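Unit 5: Who Speaks for the River? Local Councils and Water Decisions
Notes for the second half of the term. Please read before the seminar.

1. What this unit is for

In Unit 4 we looked at how a water company is licensed. Now we come to the level below, the district council, which usually has no power to licence anything and yet receives most of the letters. The question for the unit is simple to ask: when a council has no final word on a water matter, what can it still do?

We will work with one case, the proposal to enlarge the Langat reservoir. I have chosen it because the papers are short and because the two districts concerned, Gimgate and Rirnwood, came to different positions although they drink from the same pipe.

2. The Langat case in short

The reservoir stands in the upper part of Rirnwood district. Most of its water goes down the valley to Gimgate, which is the bigger town. Truslow, the company that runs the works, asked for permission to raise the dam wall by 3 metres. The higher water would cover grazing land and part of one lane. In return, according to the company, both districts would be safe from hosepipe bans in an ordinary dry summer.

The decision belongs to the regional planning authority. The two councils were only consulted. Gimgate supported the plan on the condition that old mains in the town would be repaired first. Rirnwood objected. Its objection has three grounds: loss of land, lorry traffic during the works, and the fact that the public notice was put up in only one village.

The consultation brought 903 written replies. Students often want to add these up as votes, and I would ask you not to do it. A consultation is a way of collecting reasons. If 400 people sign the same printed letter, the council must note that 400 people signed it, but the letter contains one argument and it should be answered once, with care.

3. Terms you need

Statutory consultee: a body which the law says must be asked. Its answer must be considered, but it can be refused.

Material consideration: a matter that may lawfully count in a planning decision. Traffic counts, and so does flood risk. The price of a neighbour's house usually does not.

Motion: a written proposal which councillors debate and vote on. A motion to "oppose" a scheme decided elsewhere has no legal force. It can still have a lot of political force, and this is the centre of our discussion.

Abstraction: taking water from a river or from the ground. Please do not write "extraction" in your essays; the examiners notice it.

4. Soft powers of a council

Even when it cannot decide, a council has some tools. It can ask questions in public, and an answer given in public is difficult to take back. It can pay for its own technical report -- Rirnwood did this, rather late. It can refuse to sell or lease land that the company needs for access, although such a refusal can be overruled at some cost. It can also attach itself to another issue. Gimgate did so with the old mains, and in my opinion this was the cleverest step in the whole file, because leaking pipes were a complaint the company could not deny.

Notice also what Rirnwood did with time. Its objection arrived in May, in the last week that was allowed. Some commentators called it a tactic. Reading the minutes, I think the council simply had one officer for all planning work and she was busy with housing. Be careful with explanations which suppose a plan where there may have been only a full desk.

5. Everyday water and political attention 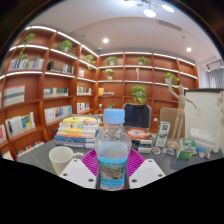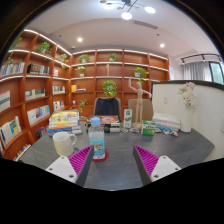 One difficulty for any councillor who wants to speak about supply is that water is not interesting to voters while the tap is running. Attention rises quickly in a shortage and goes down again with the first week of rain. Researchers of local politics sometimes call this a low-salience issue, and it explains why meetings on the reservoir were poorly attended until the land question came up. It also explains the language that both sides chose. People do not think in megalitres; they think in things that stand next to them on a desk, such as a clear bottle with a light blue cap. The Gimgate leaflet spoke of baths and kettles, and the Rirnwood leaflet spoke of fields. Compare the two leaflets in the reader and ask which public each of them has in mind.

6. Questions of fairness

The unequal position of the two districts should be in your mind when you prepare. Rirnwood carries the works and Gimgate receives most of the benefit. Does this give Rirnwood a stronger claim to be heard? One answer says yes, since the loss is certain and local. Another says that the number of users must weigh more -- otherwise no reservoir would ever be built. There is a third view, less common, that compensation can settle the matter, provided that the people who lose the land are the same people who are paid. In the Langat papers this last point is not clear at all. The proposed fund would go to the district, and the graziers are mostly tenants.

7. For the seminar

Read the minutes of both councils and the company's reply to Rirnwood. Prepare one page, in full sentences, on this task: you are the clerk of Rirnwood council and must advise the councillors whether a second motion is worth their time. Say what the motion could achieve and what it could damage.

Bring the page on paper. We exchange them at the start, so write your name only on the back.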